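2026-01-08

I said this would be the year of the orderly kitchen, and I am now one week in and have made a small pretend one on a white table. The real kitchen is down the hall with the door shut.

The play food was supposed to take five minutes. I had a system, which I had written on the back of a Skultwood receipt: fruit in the blue bowl, ketchup upright, plate clear. By the time I finished my coffee the system had one strawberry in it.

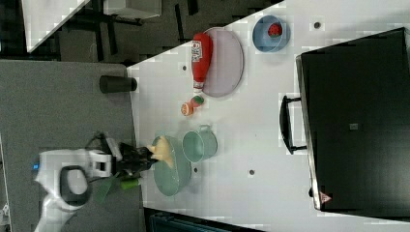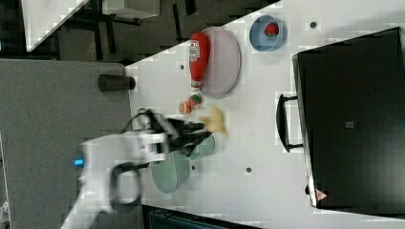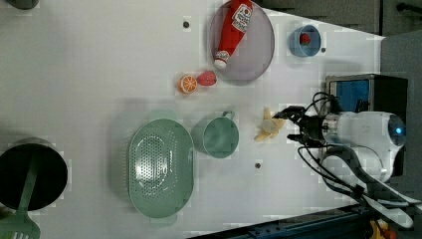
Ketchup on its side, strawberry in its bowl.

I have strong feelings about the ketchup. A bottle should stand. My mother stored hers upside down and we all turned out nervous, so I know what I'm talking about. As for the green dishes, I bought them at the Drultska sale because they matched, and I would like it noted that matching is the only thing they have done for me since.

The big black oven stays where it is. It took two of us to get it up there and I am not calling in that favor again before spring.

Wrote a new system after lunch. It has 11 steps. Step 3 is "sit down."

Filed under: Home, Small Defeats, January

Comments (3)

plumgate: The strawberry is doing its best.

oatsandends: Ketchup lies down in our house too. You get used to it.

Skemevero_attic: What are steps 4 through 11?

Last updated 2 hours ago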